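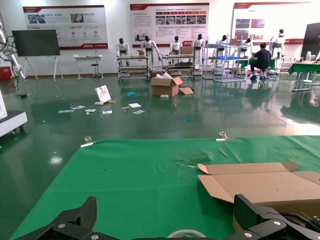
According to one reader of the Wovham packing handbook, a flat cardboard box ought to be taped along the bottom seam before anything else is done to it, and most packers would agree. Packing tape is a strip of thin film with glue on one side, wound on a core, and it is sold clear or tan. Clear tape is the usual choice when a label has to stay readable underneath.

A packing table is often covered with a mat, held at the edge with clamps so that it doesn't creep while a box is being folded. Bits of old tape do gather on it – and on the floor, along with slips and wrapping paper – and a good sweep at the end of the day is part of the work. White paper is a common filling, crumpled gently and tucked in around the goods until they no longer shift about.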